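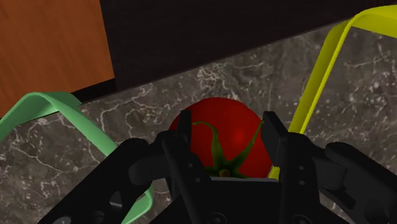

Maham Kiani

4. What the letters asked for

4.1 Reading the complaints as requests

Most earlier work on viewer complaints starts from the ruling and works backward. We wanted to start with the letter itself, and we are very glad we did, because these letters are a wonderful source! People who write to a broadcasting board about missing captions tell it a great deal more than the complaint form asks for. They say who was in the room, what the program was, how the evening went on after the sound became useless to them, and quite often what they would do if they ran the station.

The Nellilthorpe board kept 400 letters on captioning and sign language from the years we cover, and all of them were open to us. Each was read twice, once by me and once by Sohail Arain, and we talked through the ones where our readings differed. Those talks were usually about tone. A letter that I had marked as angry would look to him like a careful piece of teaching, and on a second look I often came around to his view (he came around to mine on the letters about sports coverage).

The board's own form has one box for the rule that has been broken and one for the program title. It has no box for a suggestion. Even so, 70 of the letters carry a worked-out proposal, written in the margin, on the back, or on extra sheets pinned to the form. Some ask for live captions on the local news before anything else. Others want the interpreter shown larger, or kept on screen during the weather, where stations tended to drop the interpreter and go to a full-width map. One writer drew the screen layout she had in mind and labeled it in two colors.

Figure 3. Letters with a written proposal, grouped by type of program: local news, council meetings, weather, sports, and drama. A letter that covers more than one type is placed under the one it spends the most words on.

As Figure 3 shows, local news is well ahead of the rest, and council meetings come second. We had expected drama to do better. Rafia Hashmi, who read an early draft, pointed out that drama was often captioned before it reached the local stations, so viewers had less cause to write about it. That fits what we see. The letters cluster where the work had to be done in the local building, by local staff, on the day.

4.2 How the board answered

The replies are shorter and, for the most part, drier. Still, there is a real change to be found in them. Early replies quote the rule, state whether the station met its yearly hours, and close the case. A station could meet its hours by captioning repeats late at night, and many of the early replies say as much without any sign of concern. From the January after the new guidance came in, the replies begin to take up the question of when the captioned hours fall. The word "evening" starts turning up. So does "usable," a word the writers had been using for years and the board had not.

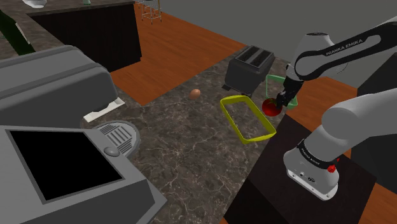
It is exciting to watch a word travel like that. We can follow "usable" from a handful of letters about the Studby station, into one reply, then into the minutes of a public meeting, and from there into the guidance that every station received. I don't want to claim that the letters caused the change by themselves. The board was also hearing from two disability groups and from its own legal staff, whose papers are still closed. But the wording is close enough, and the order of the documents clear enough, that the letters have to be part of the account.

Hammad Farooqui has argued in conversation that a board will always borrow the language of its critics when it needs to look as if it is listening. That may be true of some boards. In Nellilthorpe the borrowed word came with a test attached: a captioned program now had to go out at an hour when the same program without captions would be expected to find viewers. Stations disliked the test and said so at length. Studby's reply ran to 6 pages, most of them about the cost of live captioners – and it then became the first station to meet the test for its weekday news.

The next section turns to the stations' side of these exchanges, beginning with the Studby papers and the scheduling notes kept with them.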